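Jadoon asks for proof before another van is wrapped
Tuesday, January 16, 2018

Sign and print firm Jadoon will stop quoting "views per day" to customers who want adverts on their vehicles. Owner Rizwan Jadoon says he has never seen a figure he trusts. 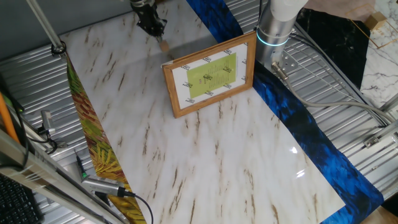

A supplier's brochure promised Jomico, a local caterer, 859 views a day for each van. Jomico asked its new customers where they had heard of it. Of 200 who answered between August and Christmas, 23 mentioned a van.

"That may be worth paying for, or it may not," said Mr Jadoon. "I'd want to see the bill first."
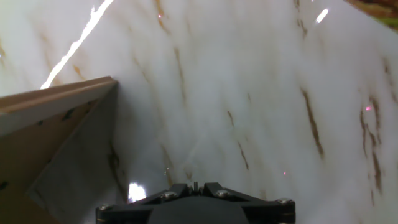
Quotes from Jadoon will now list film, fitting and removal separately. Customers will also be warned about busy backgrounds. A marble pattern with thin brown veins running across white may look smart up close, but Mr Jadoon doubts anyone can read a phone number over it at a junction.

Trade enquiries: Keyvan Mohammadi, Jadoon sales desk.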